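The Cold Side of the Cellar

Skellier has been making lager in Burnport for nine years, and for most of that time its fermentation cellar ran on a single glycol loop set at minus four. The arrangement worked while the brewery produced one pale lager and a seasonal dark. It stopped working when the second bank of tanks went in and the brewers began crash-cooling one batch while another was still at the height of primary fermentation.

Liliana Greco, head brewer, describes the old system as a shared shower. Opening the jacket valve on a tank that had to come down from 12 degrees to zero dropped the flow everywhere else on the line. Tanks at the far end drifted upward by a degree or more overnight. In an ale cellar that may pass unremarked. In a lager fermenting at 10 degrees it shows up as esters, and later as a longer diacetyl rest.

The cellar has now been divided into two loops. The first serves active fermentation and runs at minus one. The second serves crash-cooling and lagering and runs at minus five. Each tank can be switched between them by a pair of three-way valves at the manifold, so a batch moves from one loop to the other without leaving its vessel. The chiller is unchanged. A 1000-litre buffer tank sits between it and the cold loop and absorbs the load when a full vessel is brought down.

The valves are manual. Greco priced an automated manifold and decided against it, partly on cost and partly on the grounds that a stuck actuator at three in the morning is harder to notice than a handle pointing the wrong way. Each handle is painted to match its loop, and the position is recorded on the tank sheet at every gravity reading.

The main beneficiary has been Annan, the brewery's flagship pale lager. It is pitched at 9 degrees and allowed to rise to 10 on the second day. When the gravity falls to 1022 the set point is raised to 14 and the jacket is left shut until the yeast has taken up its diacetyl. On the old loop this free rise was unreliable. Glycol leaked past worn solenoids and held the lower third of the tank cold, so that the probe at mid-height read 14 while the cone stayed at 11. Forced diacetyl tests would pass on a sample taken from the racking arm and fail on one drawn lower down.

New solenoids account for part of the improvement, and Greco is careful not to credit the loops with all of it. She also moved the probes. Each tank now has one at mid-height and one just above the cone, and the controller works from the warmer of the two during cooling and the cooler of the two during the rest. Stratification is most pronounced below 4 degrees, where beer approaches its maximum density and the usual convection pattern begins to reverse. A single probe placed in the wrong zone will report a finished crash well before the bulk of the beer has arrived.

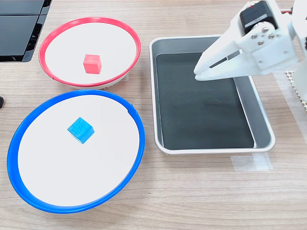
Time in tank for Annan has come down by some two days, all of it from the rest. The lagering period was left alone. Greco tried shortening it in August, when demand from the Burnport pubs was at its highest, and found the beer filtered poorly and carried a sulphur note into the keg. The trial was not repeated.

Dodau, the dark seasonal, has been less straightforward. Its yeast is a slower flocculator and appears to resent a rapid drop. Cooled at the rate the new loop permits, it throws a haze that clears only grudgingly. The crew now brings it down in steps of 2 degrees a day on the fermentation loop and switches it to the cold one for the last stage. The capacity to cool quickly is of no use to that beer, although it benefits from the steadier temperature while it waits.

Energy use has not been metered separately, so no figure is available. The compressor starts less often than it did, and the run times are longer. Insulation on the cold loop is 50 millimetre closed-cell foam, with the joints taped; the fermentation loop still carries the original lagging, which sweats in humid weather and is due to be replaced before the next batch of Dodau goes in.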